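Lidura classroom simulator: a review after one season with our robotics club

I run the after-school robotics club at a middle and high school combined, and for the past season we've been using Lidura, which is a robot simulator made for classrooms. A few people from other clubs have written to ask me if it's worth the money, so I'm putting it all in one place and then I can just send everybody the link!

Quick background. We have 5 laptops, all hand-me-downs from the school library, and a club that grows and shrinks depending on which sport is in season. We'd been building little wheeled things from kits for years and the kids wanted arms. Arms are expensive. Arms also break, and when they break you wait for a part, and when you wait for a part you lose half your club to the debate team. So Tamsin Donnelly, who teaches physics down the hall and co-runs the club with me, suggested we try a season where the robot lives entirely on the screen.

We paid $223 for a year's club license. That covers all our machines and lets the kids install it at home too, which ended up mattering a lot more than I expected.

Getting it running

Installing took most of one Friday afternoon. The download is big and our school wifi is what it is, so do yourself a favor and put it on a USB stick before the kids show up. The first launch sits on a gray loading screen for so long that two of my students were sure it had crashed and killed it. It hadn't. Go get a snack.

After that it was smooth. You pick a robot from a short list, you pick a room, you pick a task. There are wheeled robots, a single tabletop arm, and a big two-armed one with a camera in its head that every single kid wanted to use right away, naturally. I tried to make them start with the single arm. That lasted maybe ten minutes.

The lessons

Lidura comes with a course they call Mistley. It's a set of short units that start with moving one joint and end with a household job from start to finish. The early units are really good. The text is short, the kids get to do something right after reading it, and if they mess up they press R and everything goes back where it was. My seventh graders went through the first few without calling me over once, and these are kids who call me over to ask if they're allowed to sharpen a pencil.

The middle units are weaker. There's a jump between "tell the arm which joints to bend" and "tell the hand where to go" that needed a whole extra page of explanation. I ended up teaching that part on the whiteboard with a desk lamp (the bendy kind) and it worked fine, but a newer coach might get stuck there. Also the unit on reading camera data assumes the students know what an array is. Mine didn't. One of them does now, and she's very proud of it and explains it to anyone who'll stand still.

Coding is in blocks or in Python, and you can flip between the two. I love this. The younger ones stay in blocks, the older ones type, and they can still look at each other's work and argue about it. The one gripe is that if you edit the Python by hand and then flip back to blocks, sometimes a chunk of your code turns into one giant purple block that says "custom" and you can't open it. Save first. Save twice!

Driving by hand

You can also skip the code and drive the robot with a game controller or the keyboard. The controller is much, much better. With the keyboard you're pressing one key per direction per hand, and it feels like patting your head and rubbing your stomach while somebody shouts at you. We had a couple of old game controllers in a drawer and they worked as soon as we plugged them in.

What I like about the hand driving is that you can record it and play it back. Kids who hate typing code turned out to be our best drivers, and the coders then used their recordings to figure out what their programs ought to be doing. That got two groups of kids talking who had basically ignored each other since September.

The Ildale challenge

Our reason for doing all this was the Ildale challenge, an online student competition where every team gets the same rooms and the same robot and has to finish the same chores. You submit your run as a file and it gets scored. There's no travel and no entry fee for school clubs, so we could bring everyone who wanted in. Teams start with 3000 points and lose some for every bump, drop and wasted minute, which is a scoring system that teaches humility very quickly.

The practice rooms are included in the Lidura license, and I thought they were the best thing in the package. They're furnished like ordinary rooms, with stuff on the walls and wooden furniture, and nothing is lined up conveniently for you. The physics is decent. Things that should tip over do tip over. Thin things are a bit of a problem — we had a spoon sink slowly into a counter like it was pudding, and one time a book shot across the room for no reason we ever found. The kids loved that, the coach less so.

Gladys Paucar, whose son is on the team, sat in on a couple of sessions and ended up being our unofficial timekeeper. She has no robotics background at all and picked up what the kids were doing just from watching the screens, which I think says something good about how clear the program is to look at.

The head camera

The view from the robot's head was our biggest fight of the season, and it's the feature I'd most want another coach to hear about before buying. In the chase view you float behind the robot and see the whole room, and everything is easy.

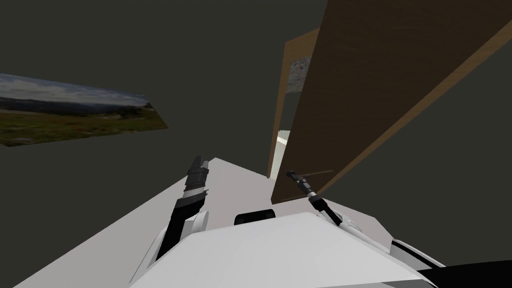
Ildale runs have to be driven from the head view, and our first weeks with it were rough. The kids kept leaning sideways in their chairs to match the screen. When the head is tilted, the whole room goes diagonal on you, so the landscape picture on the wall turns into a long slanted wedge and the big brown board runs downhill across the right side. Judging distance is the hard part. With the tip of the right arm just under the lower edge of that board, half my team will swear it's touching and the other half will swear there's a hand's width to spare, and all they can do is nudge it and find out. What helped was making them keep the robot's own white body at the bottom of the screen as a reference, and calling out "left" and "right" by the arm and never by the screen. We put sticky notes on the controllers too.

You can level the view with a button, but it moves the head slowly and the clock keeps going, so the faster teams learn to live with the tilt. I'd like an option to show a little horizon line. I wrote to support and asked for one and got a friendly reply in two days, though no promises.

Shadows would help too. On our old laptops we have to run everything on the low graphics setting, and the shadows are the first thing to go. The backgrounds come out very plain and dark on that setting as well. If your school has decent machines you'll probably have an easier time than we did.

What it was like next to the alternative

Before we bought Lidura we spent a few weeks with the free version of Quintero, which a lot of clubs around here use. Quintero looks nicer and runs in the browser, so there's no install at all, and if you only want wheeled robots I'd say just use that. The trouble for us was that its arms only come with the paid plan, and that's priced per student. With our numbers it would have been way over what we had. Its lessons also move slower, which might suit an elementary club better than mine.

Things I'd fix

The save files go into a hidden folder that changes depending on who's logged in. We lost an entire afternoon's recording to this and there were real tears. Make a shared folder and point the program there on day one.

The teacher dashboard shows you who has finished which unit and that's it. I can't see how long they spent or where they got stuck, and I can't leave a comment. Tamsin keeps her own spreadsheet.

Sound. Each motor in the two-armed robot has its own whine, and with all the laptops going at once it's like sitting inside a blender. There's a mute in the settings, under "Advanced" for some reason.

And please, somebody, let the kids rename the robot. It's the number one request in my club by a mile.

How we did

We finished the season in May, in the middle of the pack, and I was thrilled. Our best run kept around 70 percent of its points, and it was driven by an eighth grader who had never held a controller before winter. We lost most of the rest on one cabinet door that we opened straight into our own elbow.

Would I buy it again? Yes, and I already put it in next year's budget request. For a club with more kids than money it's a very good deal, as long as you have one adult who's willing to fill in the gaps in those middle units. If your students are all under eleven or so, or if you only meet every other week, I'd wait, there's a lot to remember between sessions and the little ones got frustrated.

I'm giving it four stars out of five. The missing star is for the save folder. If you're setting it up and get stuck on the controllers, leave a comment with which one you've got and I'll tell you what we did with ours.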